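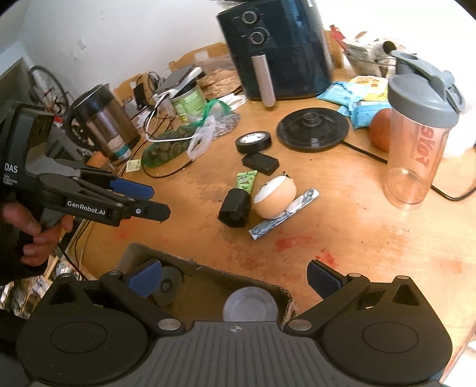 Left-behind items and what happens to them: a study of lost property at the Nikside building

Project report, second year
Hanan Chamoun, Baltasar Zúñiga, Karine Robichaud
Supervisor: Thérèse Doucette

1. Background

Lost property at Nikside is kept in a cupboard behind the front desk. Items come in from the teaching rooms, the library and the café on the ground floor. Each one is supposed to be written in a paper book with the place, the time and a short description. When the owner collects it, the entry is signed. Anything left at the end of term goes to a charity shop or is thrown away.

We chose this subject after Karine lost a calculator and was told to look through four crates for it. She found it in the third. The desk staff told us that this is how most searches go, and that the book is hardly used once an item is in the cupboard.

Our question was simple. How many items get back to their owners, and does the way they are written down make any difference?

2. What we did

Veerle Verschueren, who runs the front desk, let us copy the entries for one full term ending in November. We left out names and phone numbers. There were 397 entries. We typed them into a spreadsheet and gave each a type (clothing, bottles and food boxes, stationery, electrical, keys and cards, other). We also marked whether the description had at least one detail that would tell the item apart from another of its kind. "Black umbrella" did not pass. "Black umbrella, bent handle, green strap" did.

Hanan and Baltasar marked the entries separately and then compared. Where they disagreed, Karine decided. Most of the disagreements were over bottles, as a brand name on its own could be read either way. In the end we did not count a brand name as a detail.

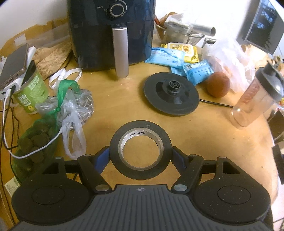 We also spoke to desk staff on both shifts and asked students in the café what they would do if they lost something. We stopped at 30 students. The questions are in Appendix A.

3. Results

Of the 397 items, 191 were signed for. That is a little under half. Keys and cards did best, and nearly all of them went back. Clothing did worst, and gloves and scarves made up a large share of what was left at the end of term.

Items with a proper detail in the description were collected more often than those without. We have to be careful here. Staff told us they write more when something looks expensive, and people are also more likely to come back for expensive things. We cannot separate the two with the data we have.

The time between an item being handed in and being collected was usually short. If it was still there after 2 weeks it was very unlikely to be claimed at all. This was true of every type except clothing, where a few coats were collected late when the weather turned.

Most of the students we asked did not know where the cupboard was. Several thought each room kept its own lost items. A few said they would ask in a group chat first and go to the desk only if that failed.

4. Trying a different layout

For the last part of the project we sorted the cupboard by week instead of by type. Each crate got a label with the week number, and the same number was written next to the entry in the book. The idea came from MacLeod hall, where the laundry room uses week labels on its shelves.

Staff on the morning shift liked it. The evening shift found it slower, as people asking for something often do not remember which week they lost it. Veerle has kept the week labels but put keys and cards back in their own tray.

5. Problems

The book has gaps. On some pages the time is missing, and one page had been torn out. We also found items in the cupboard with no entry, and these are not in our figures. An item could have been given back without a signature, so the true number returned may be higher than ours.

One term is a short period. We would have liked a summer term to compare with, as there would be fewer coats and gloves.

6. Suggestions

Put the location of the cupboard on the timetable page. Ask for one detail in every entry, with a printed column for it. Clear out bottles and food boxes sooner than the rest. We also suggest a shared spreadsheet at the desk, and have left a blank copy of ours with Veerle.

Appendix A: Questions asked in the café
Appendix B: Item types and marking rules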